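My cousin's sketch group got a slot on a radio comedy show in October, so I went along to the recording. I had never been to one before.

The group is called Lindatard. There are four of them and they have been going for five years, mostly in rooms above pubs. The show is called Floneo and it goes out late, after the shipping news. The audience was 70 people, all on free tickets.
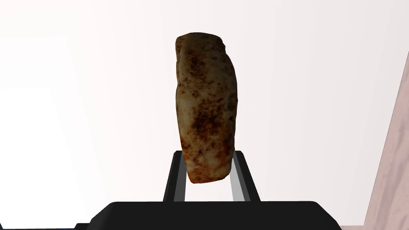

The recording

Everything was done twice. The producer came out first and told us to laugh at the second take as if we had never heard it. This is harder than it sounds. The sketch about the parish newsletter got a bigger laugh second time round -- somebody dropped a script and they kept it in.

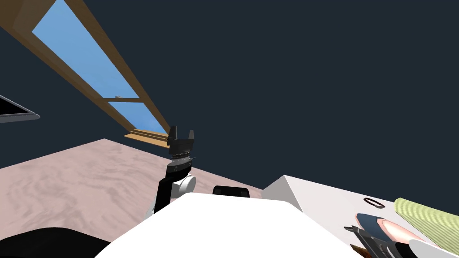 Posted by Kourosh Ghasemi

The sound effects were done live by a woman at a side table. For footsteps she used a tray of gravel and a pair of men's brogues. I spent most of the dentist sketch watching her and missed the ending.

They overran by nearly an hour. The last bus had gone, so I walked back to the station with two of the cast, who were arguing about whether a pause had been too long. I thought it was fine.

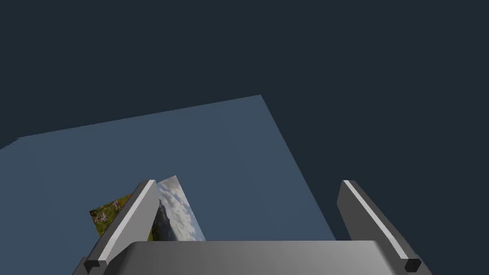

When it went out, the dentist sketch had been cut to half its length and the pause was gone altogether. My cousin was annoyed for a week. I played it to my dad, who liked the newsletter one and asked which voice was hers. She was the vicar.

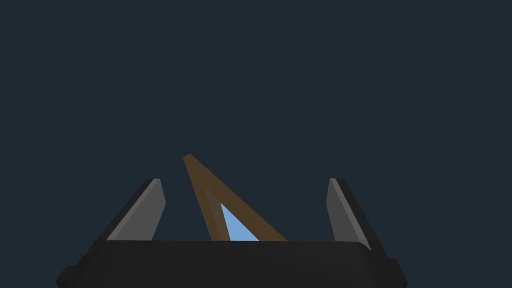 What they are doing next

There is a stage version planned, called Boros, with the longer dentist sketch put back. They are still looking for a venue with a proper piano. I have said I will help with the posters again, although last time I got the start time wrong.

Last updated: April 2, 2022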